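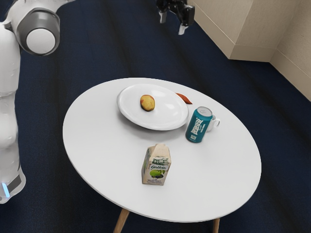
Computer rendering. White arm at left, black gripper at top center.

Tonent 600 Station Backup Power Cabinet

Made by Famon
Sold and serviced by Wijaya Transit Supply

Overview

The Tonent 600 is a floor-standing battery cabinet for small rail stations, bus terminals and park-and-ride lots. It takes over when line power fails and keeps a chosen group of devices running until power returns or the batteries reach their cutoff point. Typical loads are one or two ticket machines, a help phone, a departure board and the low-level lighting on a stairway.

It is not meant to carry elevators, escalators, heaters or track equipment. For those loads, ask us about the larger Fillano line, which is quoted by site.

How it works

In normal operation the cabinet passes line power straight through to the connected devices and keeps its batteries charged. When the incoming supply drops out or falls outside the set range, the load moves to battery. Ticket machines and departure boards on the protected circuits stay on during the switch and don't need to be restarted.

There are two output groups. Group A is held for the full battery period. Group B can be set to shut off early, so that something like an advertising screen does not use up power the help phone will need later. The early shutoff comes set at 30 minutes and can be changed from the front panel with the supervisor code.

When line power comes back, the cabinet waits until the supply is steady before returning to it. In areas with repeated short outages you may see the unit stay on battery for a little while after the lights nearby come back on. This is normal.

Specifications

Continuous output: 600 watts, both groups combined
Run time at full output: 60 minutes, new batteries
Group B shutoff: 30 minutes (default), adjustable
Weight with batteries: 575 pounds
Enclosure: painted steel, lockable front door
Mounting: floor, four anchor points
Cable entry: bottom or rear
Alarm contacts: on battery, low battery, door open, fault

Run time is longer at lower loads. Send us your list of devices and we will work it out before you order.

Choosing a location

The cabinet can stand in an equipment room or under a platform canopy. It should not stand in open rain or in a spot where water collects. Leave enough room for the front door to swing fully open, and keep the side vents clear. Check the floor loading before delivery, especially on older raised platforms. The batteries ship separately and are fitted once the cabinet is anchored.

Many stations share one supply between the ticketing equipment and the platform lights. If yours does, an electrician will need to split the circuits first. Wijaya can supply drawings for this work but does not do it.

Installation

Connection to line power must be made by a licensed electrician. Startup is done by a Wijaya technician, who loads the settings, tests both output groups and shows station staff how to read the panel. Startup is included in the price for single cabinets. Orders for a whole line or district are scheduled station by station, normally outside peak travel hours.

Alarm contacts can be wired to an existing control room system. There is also a plug-in modem option for stations with no data line. It sends a text message when the cabinet goes to battery and again when line power is back.

Maintenance

Look over the cabinet twice a year and run the built-in battery test from the panel. Vacuum the vent screens if they are dusty. Batteries are sold as a matched set - do not mix old and new ones. We take back used sets when we deliver replacements.

Options

Rear cable entry kit
Text message modem
Raised base for platforms that get hosed down
Second door key set
Extended service plan

Ordering

Please include the station name, incoming supply voltage, device list and any limits on delivery access. Stairs and narrow gates matter with this cabinet, so mention them even if they seem minor.

The current price list took effect in May. Quotes and technical questions for transit agencies are handled by Ditte Snorradóttir in the Wijaya sales office. Spare parts orders go to the service desk.

Related products: Fillano site power systems, Tonent replacement battery set, Tonent wall bracket for remote panel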